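Should I keep averaging down on a position that became too large?
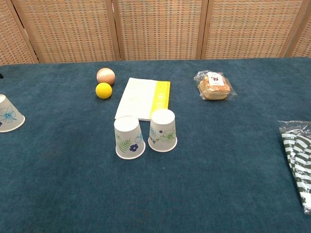 Two small balls on a teal tablecloth, with a woven divider behind.

Posted by Skesau, 3 Jan 2022

Hello to everyone on the board. I have been reading here for a long time, but I am writing for the first time, so please excuse me if I put this in the wrong section. English is my third language and I hope I explain everything clearly.

I invest for myself, through an ordinary taxable brokerage account and one retirement account. In the taxable account I own 294 shares of Bromari, the company that sells advertising software to small shops. I bought the first 100 shares when the company was quite new on the market. Then the price went down after an earnings report in May, and I bought more, because the revenue was still growing and I thought the market did not understand the business. The price went down again and I bought again. In total I made 11 purchases.

Now this one stock is the largest thing I own outside the retirement account. My average cost is much lower than my first price, but I am still losing money on the position as a whole. The company still grows, but more slowly, and the number of shares outstanding goes up every quarter because they pay their employees partly in stock. I did not pay attention to this in the beginning.

What I want to understand is the following. Some people write that if you liked a company at a high price, you must like it more at a low price. Other people write that you must never add to a loser. Both sound correct when I read them. How do you decide, in practice, when to stop buying? And if I should sell a part, which shares should I sell first? My broker shows every purchase as a separate lot and I can choose.

I do not need this money for at least three years. I have no debts except the mortgage. I also own an index fund, but it is smaller than the Bromari position, and I know that this is probably the first thing you will criticize.

Thank you in advance for your patience.

Posted by Flanano

Welcome to the board. You put it in the correct section, and your explanation is clearer than many I read here from native speakers. I am also not one of them, so we can be unclear together.

I would divide your problem into two parts, because I think you mix them a little. The first part is whether Bromari is a good company at this price. The second part is how much of your money should be in any single company. You can answer the first one with yes and still have a problem with the second one.

For the size, I use a simple rule for myself. Before I buy a stock for the first time, I write down the largest share of my portfolio that I will put into it, measured by what I paid. When I reach this limit, I do not buy more, even if the price looks wonderful. The limit must be written before the first purchase. If you choose it after the price has fallen, you will always find a reason to make it bigger. I know this from my own account, where I did exactly this with a retailer and kept it far too long.

For the company, I would take one evening and do the following work. Open the first quarterly report you read before you bought, and the newest one. Put the same numbers next to each other: revenue growth, gross margin, cash from operations, and shares outstanding. Please do the calculation per share. If revenue grew by a nice amount but the share count grew nearly as fast, then your part of the business did not grow very much. This is very common with young software companies, and you already noticed it, so I think you half know the answer.

Then write two or three sentences about why you bought in the beginning. If the reasons are still true, it is reasonable to hold what you have. If you need new reasons to own the same stock, I would be careful. A lower price is not enough by itself to make me buy. I want to see a lower price together with a business that is the same or better.

About the lots. In a taxable account in the United States, if you sell the shares with the highest cost first, you normally realize the largest loss, and this loss can be used against gains from other sales. If your losses are larger than your gains, you can also deduct a limited amount from ordinary income each year and carry the rest forward to later years. You must select the lots when you place the order, or at the latest before the trade settles. Many brokers use first in, first out as the standard setting for stocks, so look at this before you press the button.

Please be careful with the wash sale rule. If you buy the same stock within 30 days before or after the sale, the loss is disallowed for now and gets added to the cost of the new shares. This is true also if you buy it in your retirement account – and in that case the loss can be gone for good. If you have dividends reinvested automatically, or a monthly purchase plan, switch it off first.

One last point. You do not have to decide everything in one day. You can sell a third now, look at the next two reports, and then decide again. I find that after a first sale I read the company news with a cooler head. The money from the sale can go to your index fund, which would repair the balance a little.

I am not a tax adviser, so for the details in your state please ask someone who is.

Posted by Fu

sell it all and buy the index. 11 purchases of a falling stock is not a strategy, it is a hobby. I held an ad company like this in my account too and the whole sector goes down together when shops cut their budgets. you will sleep better

Posted by Skesau

Thank you both, also Fu, even if it was a bit hard to read.

Flanano, I did the comparison you suggested. Revenue per share is still growing, but at less than half the speed of total revenue. I also found my notes from the first purchase. I had written that the company would be profitable within two years and that the share count would stay stable. The second one is clearly wrong, and the first one I am no longer sure of.

I checked the account settings and the standard method was first in, first out, as you said. In my case the oldest shares are also the most expensive ones, so the result would be nearly the same, but two of the later lots were bought after a short jump in the price and they cost more than I remembered. I will choose the lots by hand.

One small thing I still do not understand. My last purchase was less than 30 days ago. If I sell only the old expensive lots today, does this last purchase already create a wash sale?

Posted by Flanano

Yes, it does, for the same number of shares as you bought in that last purchase. If you bought 3 shares in the last 30 days and sell a large old lot at a loss, then the loss on 3 of the sold shares is disallowed and moves to the cost of the new ones. The loss on the others is fine, as long as you do not buy again in the 30 days after. If you want it to be simple, wait until the 30 days since your last purchase have passed, and then sell. The price can of course move while you wait – for a small number of shares I would not wait only for the tax.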